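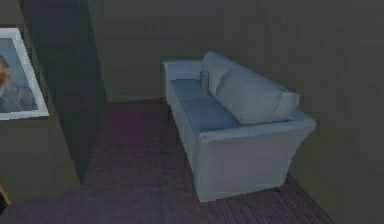

Prilcombe open day: the simulated apartment

The Prilcombe group opened its simulation lab to visitors on a Sunday in November. Two sessions were held, one at 10:00 and one at 14:00, both led by Viorica Vukčević. The subject was Mridha, the group's software for planning household fetch-and-place tasks, which runs against a rendered apartment before anything is tried on hardware. Visitors followed the work on a wall display, and a second screen showed the planner's log.

The apartment is built in Gravura, a scene editor maintained by Kavinda Marikar. Its current library holds 468 models, of which 355 have collision shapes checked by hand. The rest use automatic hulls, which are adequate for walls and large furniture but tend to fill in handles and thin rails. Marikar gave a short account of this at the morning session and took questions on file formats.

Most of the afternoon went to the living area. A sofa seat is an awkward support surface: the visible cushion is soft in outline, while the physics model treats it as a rigid box. A small upright cylinder on the seat, close to the backrest, leaves the planner few approach directions. Mridha ranks candidate approaches by clearance first and path length second. Nimal Jayawardena explained the ranking and showed how the order changes when the clearance margin is raised.

The doors were the second topic. Each one is a single hinged body with a joint limit, and the planner has to decide whether the gap is wide enough for the mobile base before it commits to a route. Glazed doors need extra care, as a depth sensor model may return the pane, the space behind it, or nothing at all — the group runs all three cases.

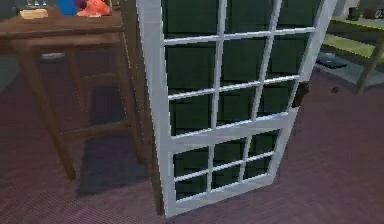
Glass door partly open, with the wooden table to its left and shelving beyond.

The test set for door passages has 208 start positions. Lakmal Karunaratne reran a portion of it during the afternoon session with the lighting turned down, which affects the camera model and leaves the physics unchanged. Small items on the floor are kept in the obstacle map at full resolution; larger furniture is simplified.

Slides from both sessions are available from the Prilcombe office on request. Questions about Gravura scene files should go to Kavinda Marikar.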